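Chapter 4
How People Measured the Hours Before Clocks

Dalva Furtado and Dirceu Paiva

After reading this chapter you should be able to:
explain the difference between equal hours and seasonal hours;
describe how a simple water clock works;
say why a sundial made for one town gives wrong time in another.

Key words: gnomon, outflow, seasonal hour, noon mark

4.1 Dividing the day

When we say that a meeting begins at nine o'clock, we suppose that an hour in December is the same as an hour in July. For most of the ancient world this was not so. The Egyptians, and after them the Greeks and the Romans, divided the time from sunrise to sunset into twelve parts. In summer each part was long and in winter it was short. Historians call these parts seasonal hours.

For a farmer this system caused little trouble. His work followed the light, and the light was his hour. The difficulty came at night, and also in the law courts, where each speaker had the right to the same amount of time as his neighbour.

4.2 Water and shadow

The oldest instrument is the shadow stick, or gnomon. At local noon its shadow is shortest, and a line on the ground can mark this moment. The length of the shadow depends on latitude, so a dial which was carried from Sicily to Rome could not be correct there, even when its stone was cut with great care.

The water clock needs no sun. In the outflow type, water leaves a vessel by a small hole near the bottom, and marks inside the wall show how much time has passed. As the level falls the water runs more slowly. Egyptian makers gave their vessels sloping sides to correct this, and the correction was fairly good.

Before you continue, write in your notebook the times of day at which you looked at a clock or a phone yesterday. Keep this list, as we will return to it in Section 4.6.

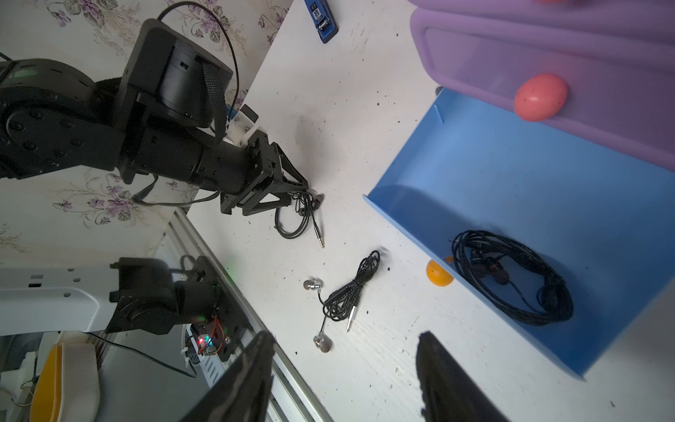
4.3 Bells, candles and the monastery

In the monasteries of Europe the day was organized around prayer, and some of the prayers were said in the dark. A monk had to stay awake, or be woken, at the proper moment. Candles marked with rings were one answer to this problem. The bell carried the hour to everybody within hearing, also to the villagers outside the walls.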